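Zucchini on strings: news from the trial house at Claltholm

In the last newsletter we promised to report on the drip lines, and now we have the first season behind us. The trial house at Claltholm has 362 plants of cucumber and zucchini, planted in eight rows, and every row was watered in a different manner. Some members asked why we did not take tomatoes. The answer is simple: tomatoes forgive too much.

The old system was a timer. It opened the valve at 6 in the morning and again in the afternoon, also when it rained for three days and the air in the house was heavy like a wet towel. In the new system the water comes in short portions, and the amount follows the weight of the pots. Two rows stayed on the old timer, so that we have something to compare with.

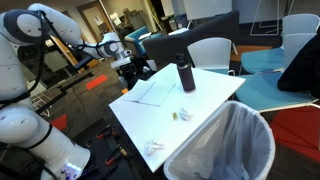
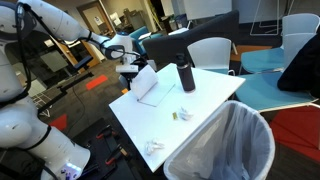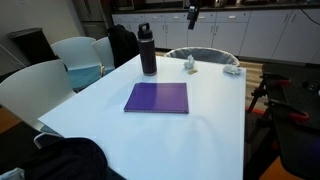

The rows with short portions used less water, and the fruit had a more even colour. On the last picking of the season they gave 157 kilograms, and we were satisfied with this. The leaves stayed dry in the mornings and we found mildew only near the door, where the draught comes in. In the timer rows it was already on the lower leaves in August.

Not everything went well. The drippers from Loureiro are good, but the small filters before them must be rinsed each week, and in the busy time this was forgotten. One row stood without water for a full afternoon. The plants recovered, but they dropped many young fruits, and for this reason we have left that row out of the comparison.

There was also a discussion about the variety Drultora. It grows fast and climbs the string willingly, but the stem is brittle at the joints. If you grow it at home, please turn the string around the plant while it is warm, in the afternoon, and never early in the day. A tray of 624 seedlings is ordered for the coming season, half of them Drultora and half the older Sindden, which is slower but does not break so easily.

For members with a small greenhouse the pot scale is too expensive, I think. You can lift the pot by hand – after two weeks you know very well how a thirsty one feels. Water a little, wait, and lift again. Sindden seed can be ordered through the office until the end of the month, and the price is the same as last year. Please write your member number on the envelope.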